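Products Support Community Contact
Support > Wall Storage > Pegboards > Ticket history
Filed under: hooks and pegs, loose fit

Opened 2 Jan 2021 by Macarena Fuentealba
Product: Netness pegboard, dark gray

Hi there! So I love this board, I really do, but the pegs keep coming out. Every time I lift the scissors off, one of the two little hooks they sit on comes along for the ride and lands on the bench (or behind the bench, which is worse). The tape pegs are fine. It's only the hooks for the hand tools, and I bought them all in the same box in November.

What I've tried so far:
- pushing them in harder. Lasted a day.
- swapping the scissors hooks with a pair from the top right. Same wobble.
- a wrap of masking tape on the back prong. Better, but it looks awful and I'd have to do all 92 of them.

I also wondered about weight, so I put the scissors on the kitchen scale and they came nowhere near the 300 grams on the packet. The screwdriver and the cutters are heavier and their hooks come loose too, just not as often.

Current layout, with the scissors in the middle, the cutters up to the right of them and the tape rolls past that:
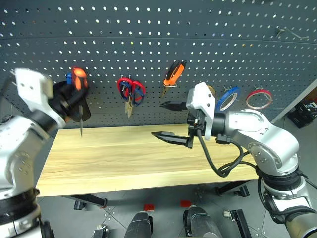
Mark Anthony Tan: Hi Macarena, could you measure the prong for me? Our hooks are 6 mm, and a box of the thinner ones did get packed with the gray boards in the fall. They go in fine but never grip.

Macarena again - just measured with my neighbor's calipers and you're right, they're skinny! The tape pegs are the full 6. Please send the thicker hooks to the address on the order, and let me know if you want the old ones back.

Status: waiting on parts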